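Home Essays Workshop Notes Contact
Search this site... Go

In praise of the slow bench

by Berwyn Mathias
Last updated 11 October 2018

I have been going to the shared workshop on Totgate for 5 winters now, and in all that time I have never once finished a thing on the day I said I would. I used to be embarrassed about it. These days I rather think it is the best argument for the place, and I should like to make that argument here, if you will bear with me and perhaps put the kettle on.

Our present build is a robot that can help put computers together. You will hear people say there is no sense in it, a person with steady hands being quicker and a good deal cheaper, and my old friend Leemans says so every time he comes in for the bandsaw. He is quite right! But I have learned more about steady hands from trying to teach them to a machine than I did in all the years of simply having them (fitting a processor is a fussy little job, and you don't notice how much you do by feel until you have to write it down).
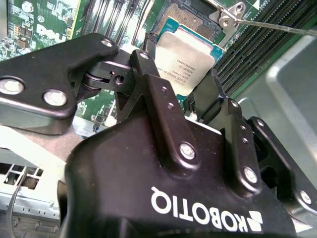
Why it ought to be done in company

I could have gone at this alone in the spare room at home, and in February I very nearly did. What stopped me was the bench itself. At Totgate there is always somebody at your elbow, asking why the gripper comes in at that angle, or whether those fine gold pins in the socket will forgive a clumsy approach. They won't, much. A bent pin can finish a board, and I would sooner be asked the awkward question first.

There is a fashion for builds that go from box to working robot in one cheerful weekend, and I do enjoy reading about them - I just don't believe they teach you a great deal. We spent 2 whole evenings talking about nothing but how hard to squeeze, and I wouldn't give back a minute of it.

So if you have a half-made robot under a sheet in the garage, do take it somewhere with other people in it. Ours is open until 8 most evenings, and the biscuits are by the sink.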